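Selano and Daler to Merge Textile Care Operations at Lamont Site

LAMONT, 6/3/19 - Selano, a supplier of rental linens and workwear, and Daler, a commercial laundry operator, today announced that they will combine their textile care operations under the Selano name. The combined business will be based at Daler's existing plant in Lamont and will employ 231 people.

The two companies have worked together since Selano moved its hotel linen contracts to the Lamont plant. Talks on a full merger began in March, and the boards of both companies have now approved the terms. Financial details are not being disclosed.

Under the agreement, Selano will take over all of Daler's customer contracts on their current terms. Prices, pickup days and account numbers will stay the same through the end of each contract. The combined business will serve 595 customers, including hotels, restaurants, dental offices and nursing homes.

Daler's smaller plant in Iritcombe will stay open and will handle colored table linens, aprons and cleaning cloths. White goods now processed in Iritcombe will move to Lamont in stages. The company plans to add 24 jobs in Lamont, most of them in sorting, pressing and delivery. No layoffs are planned at either plant.

Cloths and other small items will continue to be supplied in white and pale green. 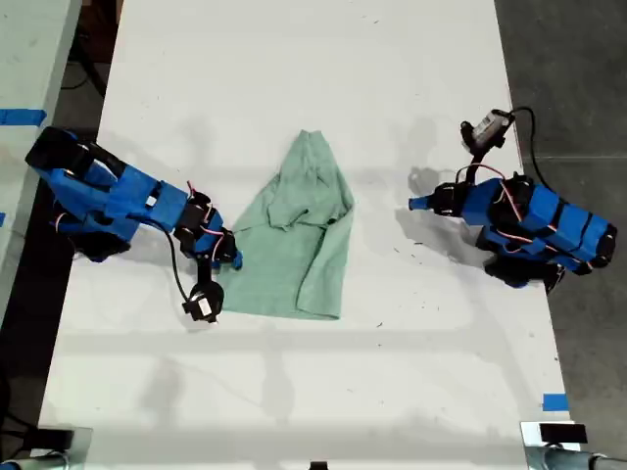
What Customers Need to Do

Most customers do not need to take any action. Invoices will carry the Selano name starting with the next billing cycle, and payments should be sent to the address printed on the invoice. Customers who pay by automatic bank transfer will receive a separate letter with the new account details.

Laundry bags and carts marked with the Daler name will remain in use until they wear out. Drivers will accept either company's bags at pickup. Claims for lost or damaged items that were filed before the merger will be handled by the Lamont office.

About Selano

Selano rents and cleans linens, uniforms and cleaning textiles for businesses. It operates 2 plants, in Lamont and Iritcombe.

Media inquiries: Selano Press Office, Lamont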